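Moving the sewing room upstairs

29 Dec 2019

We finally moved my sewing room out of the basement and into the spare bedroom. I had been putting it off since March. The basement has one small window and the light was bad for dark thread, and I was tired of carrying the iron up and down.

The machine itself went up first. It is a Kuvent and it weighs more than it looks, so Rafsan took one end and I took the other. The cabinet would not go around the landing. We took the door off the bedroom, then the legs off the cabinet, and it went in with nothing to spare. The stairs have a new scratch.

The shelves are the ones from the old pantry. They are 68 inches tall and I screwed them into the studs in 4 places. Patterns are on top, then wool, then cotton. I got rid of two bags of scraps and gave the flannel to Tania, who makes pajamas for her nephews.
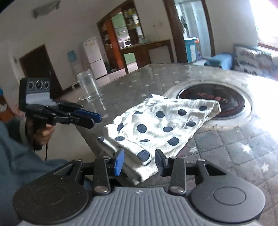
Navy dots on white, still with all its creases.

I have decided to stop buying fabric until I use what I have. I said the same thing last year and then Mhairi drove us to the remnant sale in Nudstead, so we will see. The first job is the kitchen curtains. After that I owe Pranab a pair of hemmed pants.

The room gets sun until early afternoon. It is colder than the basement was, which I did not expect, and I have a space heater in there for now. The outlet is behind the shelves, so I am using an extension cord along the wall. I would like to get a second outlet put in by the closet. If you have had one added in an older house, let me know what you paid.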